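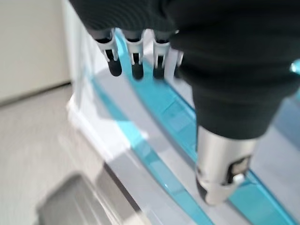 Keabetswe Shezi asks whether the Gradex hand kit can be used by a student club that has never trained a policy before, or whether it assumes a lab behind it. Her club has one semester and two laptops.

It can, with some limits. The kit was put together for student teams entering the Clenton ward-supply challenge, and most of those teams start with no robot experience. Expect the first month to go to calibration and to learning how to record a usable episode. Training comes after that and takes less of the students' time.

Gradex Hand Kit, Club Edition

The kit covers one arm's worth of hardware: a multi-finger hand, a fabric glove cover, a wrist camera bracket, a second camera for the head position, and the cabling for both. The arm and base are not included. Adapter plates are available for the two arms permitted under the Clenton rules. A team that already owns a different arm should send a flange drawing before ordering.

What the challenge asks for

Teams work at a treatment cart. The judges place small boxes on the cart top and in the drawers, and the robot has to retrieve, move or put away what the task card names. Drawers may be open or closed at the start. A run is stopped if the cart rolls, so lock the casters before practice as well as before judging.

Most practice plans split the work in two. Tabletop picks are learned first, with a single box and a fixed cart position. Drawer tasks follow, with the cart moved a little between episodes so that the policy does not memorize one location.
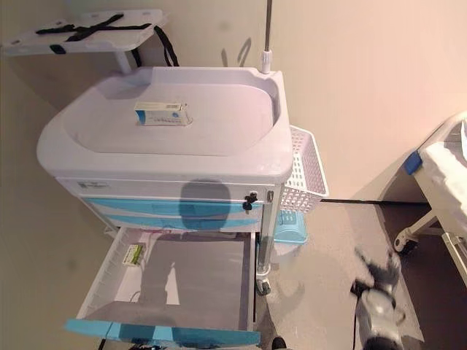 Treatment cart with the bottom drawer open and a small medicine box on top.

Low drawers are harder than they look on the task card. The cart top shades the drawer floor, and a dark floor panel leaves the wrist camera with little to work from. Fix the exposure manually before recording and keep it the same for every episode in the set. Translucent drawer fronts and clear bins cause a different problem - reflections move with the hand, and depth readings along the rims are unreliable. Record these objects under at least two lighting conditions.

Recording

The supplied software writes both camera streams, joint positions and fingertip contact to one file per episode. A first training set for one task is 200 episodes. Teams that stop early usually see the hand close before it reaches the box. Discard any episode in which the operator paused to think, and log the reason.

Pieter Steyn's team at Drasstead kept a shared sheet with one row per episode and used it to find a bad cable in February. A template for the sheet is included in the download.

Specifications

Supply: 12 V, external, with inline fuse
Glove cover: black, removable, hand wash
Wrist camera: fixed focus, blurs at very close range
Episode format: one folder per task, one file per episode
Spare parts: fingertip pads, bracket screws, one glove cover
Documentation: 43 pages, printed and PDF

Loan terms for schools

Clubs may borrow a kit for one semester. The request has to come from a teacher or club adviser, and one adult must be present whenever the hand is powered. Returned kits are checked for finger play and connector wear. Worn fingertip pads are not charged. Damaged cameras are.

Questions about adapter plates go to Precious Dlamini. Loan requests go to Hae-won Hyun and should state the arm model, the number of students and the preferred start month.

5 min read
Shares: 12
Comments: 3

Related items
Hlongwane caster locks, set of four
Fingertip pads, replacement pack
Clenton challenge: task cards and scoring
Head camera mount, adjustable
Setting manual exposure for drawer tasks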